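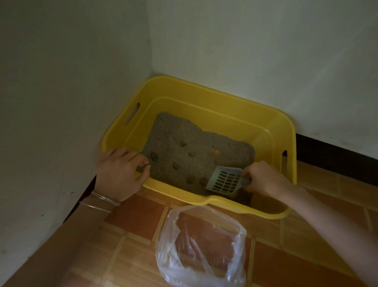
Litter scooping by hand, left hand on the rim, bag on the tile in front.

hrustad
100 hand demos of this task so far. Would 200 help, or should I switch to teleop?

gmunro
Teleop. Fingertips in the litter give the person a contact cue the arm will never get.

hrustad
The left hand is there to brace the box – I can mask the fingers.

fphsueh
Disagree with Gregor. Our teleop runs took 18 minutes each and the scoop angle was worse. Stay with hand demos, but vary where the clumps sit.

gmunro
Worse angle is a controller gain problem. What rate were you running?

fphsueh
Will check the February logs.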